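# Table corner at Viltolport

Welcome to our small gallery. These are everyday things from the common room in Viltolport, and with each picture I write only a line or two. The table was covered in teal-blue carpet last June, and people still like to touch it.

## Bowl, cup and placemat

The cream-colored bowl is my favorite of the small things. It has its place near the white paper cup, and the silver-gray placemat lies closer to the front.
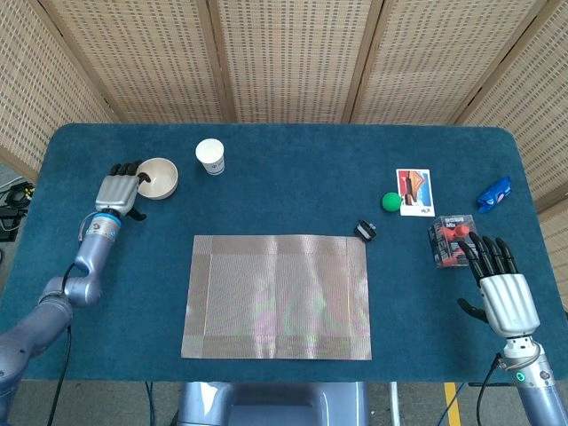
## About the room

The gallery is kept by Stojanovska, room 3. If you want to use a photo on your own page, please write to us first.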